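Closis is recruiting families for a home study of sibling play and everyday disagreements. Sessions take place in participants' own homes in Clavden and Whiteley.

## Who can take part

Households qualify if they meet all of the following:

- at least 2 children living at home full time, the youngest aged 4 or over
- no child older than 14
- one parent or guardian present for every session
- English spoken at home most of the day

Stepsiblings and foster siblings are eligible. Twins are eligible only if there is a third child.
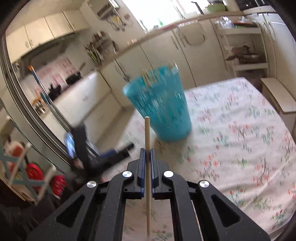
## What participation involves

There are 3 home visits, each scheduled outside school hours. During a visit the children share a game or a snack while a researcher takes written notes. Parents are asked to respond to arguments as they normally would — no particular parenting style is expected.

Between visits, one adult keeps a short daily log in Kindetti, our diary app. Entries cover what was argued over, who stepped in, and how it ended. Paper log sheets can be supplied on request.

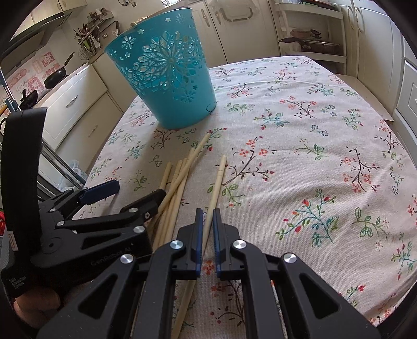

Families who miss log entries remain in the study, but the final visit may be moved to a later date. All visits must be completed by the end of April.

## Payment and privacy

A gift card is issued after each completed visit. Names are replaced by codes before analysis, and log entries can be withdrawn at any point before the final visit.

## How to apply

Complete the screening form on the Closis website and list the ages of all children in the household. Eligible families will receive a consent packet by mail.

Posted 2023-09-07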